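Kitchen week, sort of

Right, quick one before the bus. The kitchen is still not done. It was meant to be done in May. The fitters from Stasbridge came Tuesday, measured everything again, went away again. Fine.

Quote now stands at 3,575, up from the last one, and that's without the tiling. We've been washing up in the bath for nearly 4 weeks. My knees know all about it.

Big argument at home is island or no island. I want one. Somewhere to dump shopping, chop onions, ignore post. Other half says we'll walk into it every single morning. Probably true tbh.

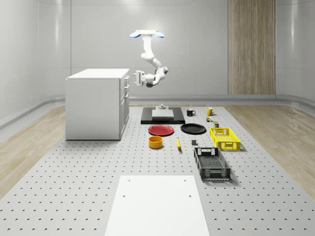
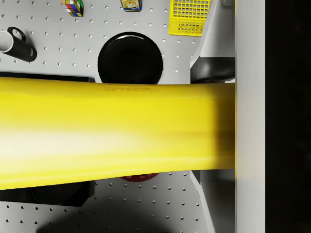
Anyway. Went to Rodska on the way home to look at handles. Two hours gone. They all look the same after a bit and I came out with a washing up brush and a plant. The plant has allready dropped leaves.

Worktop samples next. The oak one stains if you so much as look at it with a teabag, tried it. The pale one is nicer but 90 more and I'd be wiping it all day. Leaning oak. Ask me tommorow.

Oh and if anyone has a spare two-ring hob to lend, shout. Ours trips the electrics whenever the kettle's on, so it's beans OR tea at the moment. Bus is here, more at the weekend.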